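February 2025

Saturday, and I have done almost nothing I said I would do. The list is still on the fridge. It says descale kettle, call Mom, hem curtains, and the only one with a line through it is the kettle, and I'm counting that even though I quit halfway and drank my coffee with bits in it.

What I did instead was go back to the quilt. I know, I know. I swore in the fall that I was finished with that thing until I could look at it without wanting to throw it off the Talness bridge. But it was raining sideways and Marius had taken the car over to Flasalach to look at a used canoe (in February! a canoe!), so it was me and the radio and the big plastic bin at the bottom of the closet.

For the record, so I remember this next time I get ideas: the pattern is Grandma's flying geese one, and I have been working on it since the May before last. It was supposed to be a wedding present. They have a baby now. Every triangle is cut out of shirts, which seemed so thrifty and romantic when I started, and shirts are awful to sew because some of them stretch and some of them don't, so you line everything up perfectly and then one goose just slides off on its own little vacation.

I ripped out the whole second row before lunch. It hurt, but the points were chopped off on every single one and I would've stared at them forever. Zamfira Lazăr from the Thursday group told me once to press the seams open and leave them alone for a night before joining anything, and I nodded like a person who was going to do that. Well, today I finally did it, with the iron on cotton and a damp dishcloth on top, and what do you know, they're lying flat! I could have cried. I sent her a picture and she wrote back "I told you in May" with no smiley, so I guess I had that coming.

Lunch was the end of the lentil soup, standing up, then a pear that had gone past it.

Around two I ran out of the gray thread. Of course I did. There's a spool of slightly different gray in the button tin and I held it up to the window for way too long trying to convince myself it matched. It doesn't. It's got green in it. So I ordered the real thing, 1,000 yards of it this time because I am not going through this again, plus 3 packs of needles to get up to free shipping, which is how they get you. I could have walked to the shop in Waststead for one spool but see above re: sideways rain.

Which got me thinking about the sewing machine parts and all the stuff I've bought by mail for this quilt. If I added it up, the thing must have cost more than a nice store-bought one by now, and I'm not going to add it up. The batting alone was 200 dollars, no, wait, that was the batting and the good scissors. Still. 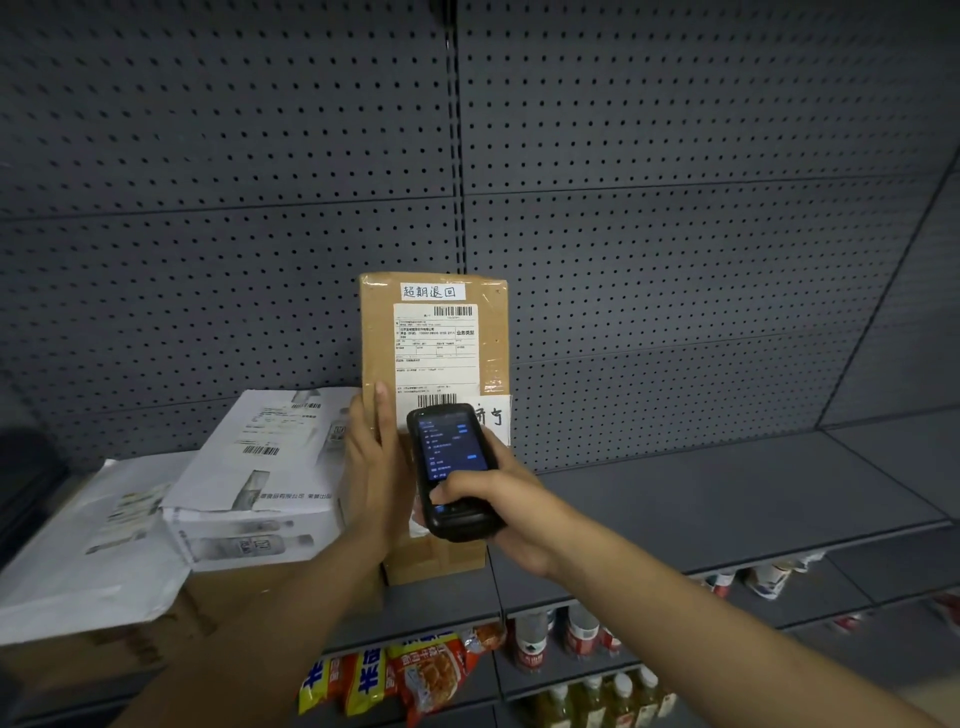
Cardboard box on the gray shelf, label side out.

Marius came back at five with no canoe. The man wanted too much for it and there was a patch on the bottom he didn't like the look of, and then they got talking about trout for an hour, so the whole day went. He brought home a loaf of the seeded bread from the Roman bakery though, still in its paper, and we ate most of it with butter before I'd even thought about dinner. Then dinner was eggs.

I showed him the second row laid out on the bed and he said it looked like arrows. I said they're geese. He said where's the heads. Ten years with this man.

Mom called me in the end, so that half counts too, I think? She's got the new glasses and hates them. Her neighbor, the one with the hedge, is selling up and moving in with his sister, and she's worried about who'll get the place, and also she wants the hedge. I was on the phone so long my ear got hot. She asked about the quilt and I said it was coming along, and for once I wasn't lying through my teeth.

Rows one and two are sitting under the dictionary and the big atlas to stay flat. If the thread comes by Wednesday I might get the third row on before group. The curtains can wait, they've been pinned up since we moved in and the pins are holding fine.

Need to buy: kettle stuff, pears, new bulb for the hall.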